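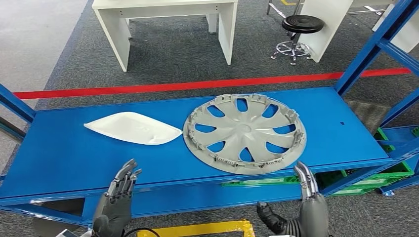 Werkstattbuch, August, kurz nach sieben

Leimversuche, Fortsetzung. Wer die ersten Seiten nicht kennt: Es geht immer noch um die Stühle aus Villholm, deren Zapfen sich in den Zargen bewegen wie Milchzähne. Der Vorbesitzer hat sie mit Weißleim repariert, danach mit Sekundenkleber, danach mit einer Schraube schräg durch alles hindurch. Man kann die Verzweiflung schichtweise abtragen.

Haut- und Knochenleim getrennt angesetzt, beide eins zu zwei mit kaltem Wasser, über Nacht quellen lassen. Der Knochenleim sieht am Morgen aus wie Honig, den jemand beleidigt hat. Hautleim schöner, hell, gleichmäßig gequollen. Beide ins Wasserbad, Thermostat auf 60 Grad. Der Thermostat stammt von Ackermann und hält die Temperatur so, wie ich Neujahrsvorsätze halte. Ab jetzt steckt ein zweites Thermometer im Topf, und geglaubt wird nur dem zweiten.

Probestücke: Buche auf Buche, Überlappung 40 mm, je zur Hälfte mit Haut- und mit Knochenleim. Insgesamt 16 Stück, davon acht mit vorgewärmten Fügeflächen. Vorwärmen mit dem Heißluftgebläse auf kleiner Stufe, bis man das Holz gerade noch gern an die Wange halten würde. Eine bessere Maßeinheit habe ich nicht, und in der Literatur steht auch nur »handwarm«, als hätten alle dieselben Hände.

Offene Zeit ist das eigentliche Problem. Bei kaltem Holz geliert der Leim, während ich noch die Zwinge suche. Die Zwinge liegt dabei grundsätzlich dort, wo ich sie hingelegt habe, also unauffindbar. Mit warmem Holz geht es entspannter, die Fuge schiebt sich noch schön zurecht und saugt sich dann fest. Zwei kalte Stücke gleich wieder aufgemacht und neu geleimt, im Buch mit Sternchen.

Dann der Harnstoffzusatz. Omodano verkauft das Zeug fertig im Eimer als »Flüssigleim nach alter Art«, zu einem Preis, bei dem man sich die alte Art noch mal überlegt. Also selbst gemischt, erst vorsichtig, dann weniger vorsichtig. Mit wenig Zusatz bleibt der Leim merklich länger offen und zieht trotzdem vernünftig an. Mit viel Zusatz bleibt er offen. Punkt. Die Probe mit der großen Portion klebt bisher hauptsächlich an mir.

Halb elf. Geruchsbeschwerde aus dem Büro. Es riecht angeblich nach Pferd. Fachlich schwer zu widerlegen. Fenster auf, Deckel drauf, Gespräch beendet.

Wichtig für alle, die den Topf mitbenutzen: nicht kochen! Der Leim verzeiht fast alles, aber nach dem Aufkochen ist er nur noch teure Suppe. Der kleine Topf mit dem angelaufenen Rand ist ab sofort Leimtopf und bleibt es. Wer darin noch einmal Würstchen warm macht, möge das Ergebnis bitte ebenfalls protokollieren.

Nachmittag. Die alten Fugen am ersten Stuhl geöffnet. Wo noch Originalleim sitzt, reicht ein feuchter Lappen und Wärme, nach einer Weile geht der Zapfen mit leichtem Klopfen heraus. Genau deshalb der ganze Aufwand. Beim Weißleim hilft warmer Essig halbwegs, beim Sekundenkleber nur Schaben und Fluchen, wobei das Schaben überschätzt wird. Die Schraube war rund gedreht. Linksausdreher angesetzt, Linksausdreher abgebrochen. Jetzt stecken zwei Teile Stahl im Holz, das neuere davon gehärtet. Hohlbohrer bei Plinenico bestellt, Lieferzeit ungefähr 18 Tage, was für ein Rohr mit Zähnen eine stolze Zeit ist.

Zapfen am Hinterbein hat deutlich Untermaß. Drei Möglichkeiten: Furnier aufdoppeln, Zapfen neu einsetzen, so tun, als hätte ich nicht gemessen. Entscheidung für Furnier, Faser längs, mit Hautleim, und danach auf Schiebesitz hobeln. Leinwandstreifen mit einleimen, wie manche es machen, kommt mir nicht in die Fuge — wer das später einmal öffnet, soll mich nicht verfluchen müssen.

Offen:
Proben bis nächste Woche liegen lassen, erst dann brechen. Diesmal wirklich.
Bruchbild notieren, also ob Holz oder Fuge nachgibt, die Kraft allein sagt wenig.
Knochenleim nachbestellen, kleine Menge.
Etiketten an die Gläser. »Braun« und »anders braun« hat sich nicht bewährt.

Wasserbad um sechs ausgeschaltet. Reste in den Kühlschrank, unteres Fach, beschriftet mit »KEIN GELEE«.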